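Zurholm fleece blanket, light blue-grey

The Zurholm is our blanket for the sofa and for the guest bed. We sell it since two winters and it is still the one that customers order again, often for a second room. The fleece is soft on both sides and not too heavy, so you can use it also in October, before the heating is on.

Size: 140 x 200 cm
Colors: light blue-grey, sand, dark green
Delivery: 2 to 9 working days

Please wash the blanket alone the first time, at 40 degrees, without softener. Do not iron it. Small fibers may come off in the beginning - this becomes less after some washes.

You can return an unused blanket within 14 days. Questions about larger orders go to Clifford Bouchard in our office.

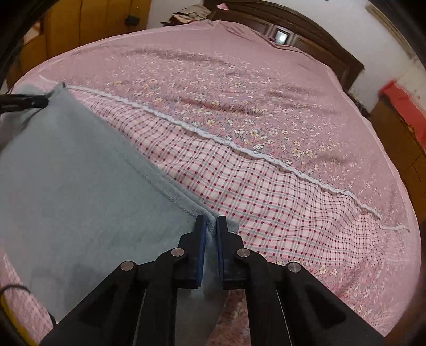
Goes well with

Rokari cushion cover, sand
Leclerc wool throw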